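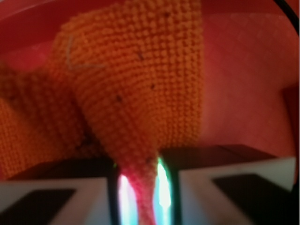

An orange knitted plush at the gripper, seen from the wrist camera. Grallmont lab, Koltthorpe.

Soft objects are where most grasping programs slow down. A steel bracket has one shape. A knitted toy has a new one each time it is picked up, and a learning system that has only seen brackets will close its fingers in the wrong place.

Grallmont's answer is to collect more examples. At its site in Koltthorpe, operators guide the arms by hand controller through short pick-and-place tasks, and each attempt is stored as one episode: wrist video, joint positions, finger opening and a pass or fail mark. The soft-goods set stood at 1,351 episodes in July. The target is 3,000.

Knitwear was added after a trial with Rarkwood, a returns warehouse that handles toys and clothing. The model trained on boxes and bottles did poorly there. It tended to aim for the widest part of an object, and on a plush that part gives way under the fingers. Operators now vary the grasp point on purpose, and narrow ends are on the list – tails, ears, straps, anything that tapers.

The wrist view has its own problems. At close range a plush can fill most of the picture, leaving the model little background to judge position by. Repeated stitches also look much alike from one row to the next. The team keeps these views in the set, as the arm will meet them in service.

Failed grasps are kept too, with a label for the type of failure. An operator gets through about 18 episodes an hour, including resets. Setting the object down in a fresh pose takes longer than the grasp itself.

Labels are checked by a second operator using Dimitriou, the lab's in-house review tool. Episodes with dropped video or a late start are removed before training. The next batch covers gloves and scarves, recorded on the same arms with the same finger settings.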